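Small Things, Sorted: A Gallery of Tidy Corners

January
By Liesl Rainer

I have a weakness for other people's shelves. Show me a drawer with dividers in it and I'm happy for the rest of the afternoon, so when I asked readers for the places where they keep their cups, clips and odds and ends, I was hoping for a handful of replies and a nice excuse to drink tea and look at them. Instead the inbox filled up, and I have been grinning at it ever since!

What I love most is how much people do with very little. Hooks, a basket, one good tray – that's nearly always the start of it. Rosimeire Lins wrote to me at length about hooks (two pages, Rosimeire, and I read every word) and she's quite right that a rail with hooks of different sizes is far more useful than a rail where they all match. You hang the wide things on the wide ones and leave a little one free for whatever turns up next week.

Colour came up again and again too. Silvan Gisler swears by bright trays for small metal bits, the brighter the better, and keeps a box of 200 paper clips in a red one on his windowsill. I used to be a plain white person. I'm coming round.

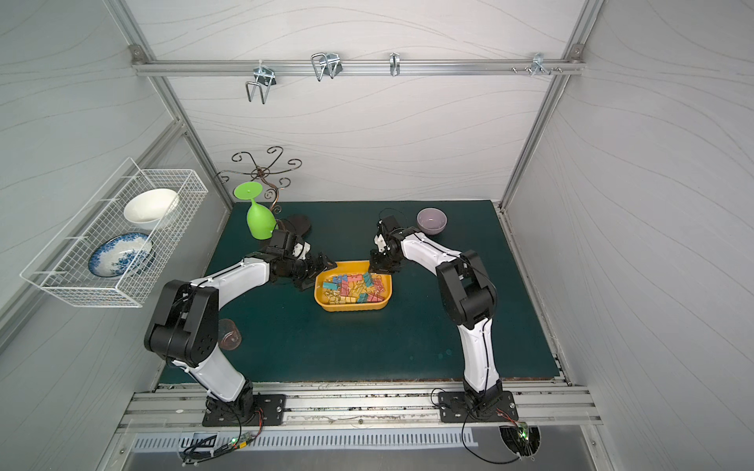
Binder clips heaped in a yellow tray, with a green wine glass, a brown mug and a bronze-coloured mug tree on the dark teal tabletop.

Pink, blue, teal, orange and yellow all in one pile, and so many silver handles poking up! I know the tidy answer is to sort clips by size or by colour, and I've done it, with little pots and everything. It lasted until the first time I was in a hurry. A shallow tray you can rummage in with your fingers suits me much better, and a heap like that cheers up a desk no end.

The mug tree is my other favourite, with those arms curling outwards. My grandmother had a straight wooden one that held six mugs and fell over if you took them off in the wrong order. I'd give a curly one a place on the worktop even with nothing hanging from it. And do look at the white mesh basket on the left wall – a bowl in the top section and a blue-and-white plate standing on edge in the lower one. I went straight to my own kitchen to see where I could put one up. (Beside the window, if I move the calendar.)

A few of you asked how I store my own clips. They live in a biscuit tin, I'm afraid, together with 12 drawing pins and a key to something. Roswitha Steiner has offered to come and sort me out, and I may well let her, as long as she brings her label maker and some of that plum cake.

Next month I'd like to see mugs. Hung up, stacked, lined up along a windowsill, I don't mind, and chipped ones are very welcome. Send in your favourite corner with a line or two about what you keep there and what you'd change.

Recent galleries
Twenty-five Jam Jars and What Went in Them
Remo Eberhard's Button Drawers
Narrow Shelves for Narrow Kitchens
Baskets on Walls: Your Replies
The Big Cutlery Sort-Out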